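About Brarkitell

Brarkitell tests and recalibrates water meters for small utilities and building owners. The shop opened in Tarulitz with one volumetric bench and now runs three, covering meters from 5/8 inch through 2 inch. Larger meters are tested in place with a portable reference unit.

What we do

Most of the work is accuracy testing of used positive displacement meters. Each meter is run at low, intermediate and high flow, and the registered volume is compared with the volume collected in the tank. Results are reported as percent registration at each flow rate. A meter that fails at low flow only is usually worn at the measuring chamber and can be rebuilt. A meter that fails at all three is normally scrapped for its metal value, with the owner's approval.

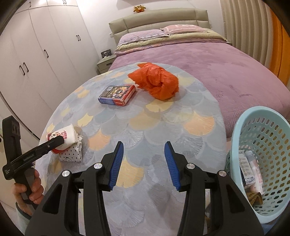

Service area

We serve 13 utilities between Tarulitz and Penrose. The smallest has 126 connections. Pickup runs on a fixed route, and meters are tagged at the utility before they are loaded. Standard turnaround is 19 working days from pickup. Meters pulled for a billing dispute go ahead of the queue and are held for the customer after testing, with the register left as found.

Records

Test data is kept in Fendis, our own record system. Each entry holds the serial number, the as-found reading, water temperature, the three test volumes and the bench used. Utilities can export their entries as a plain table. Rebuilt meters have a second entry, so that as-found and as-left results stay separate. Reference tanks are checked every June, and the check sheets are available on request.

We do not sell new meters or reading equipment, and we take no commission on replacements.
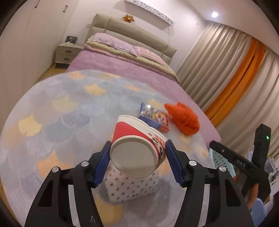
The Penrose water office wrote that the low-flow figures were the part of the report it used most, and asked for them to be listed first. The report layout was changed accordingly. Requests of this kind can be sent with the pickup form.

Last updated: June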